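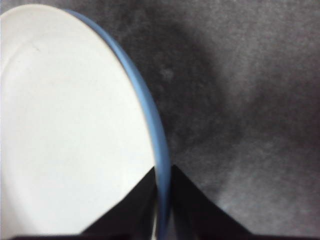 *1 min read*

**Plates are in!**

The Stitamari table-clearing set grew again in September, and this time it's dishes. Vibeke Bjarnason and Ilango Fernandes have now steered the arm through 257 plate pickups by remote control, all of them gripping at the rim. The one with the pale blue rim has become the team favorite (it's easy to pick out against gray cloth, which makes going back over the wrist video a lot more pleasant).

Plates are harder to teach than cups. Come in too flat and the fingers push the thing across the fabric. Come in too steep and you get a pinch that swings as soon as you lift. Ilango's trick is to stop just short of the rim, line up both fingers, and only then close — slow at first, but his last 40 demos were the smoothest we've recorded, and they're a joy to watch!

Esben Oddsson is training on the first batch now and hopes to have the arm trying plates by itself before the next issue. Bowls come after that.

Want a turn at the controls? We have 3 afternoon slots open, starting at 2 p.m., and you don't need any experience. Write to Vibeke and tell her if you're left-handed — we're short on left-handed demos.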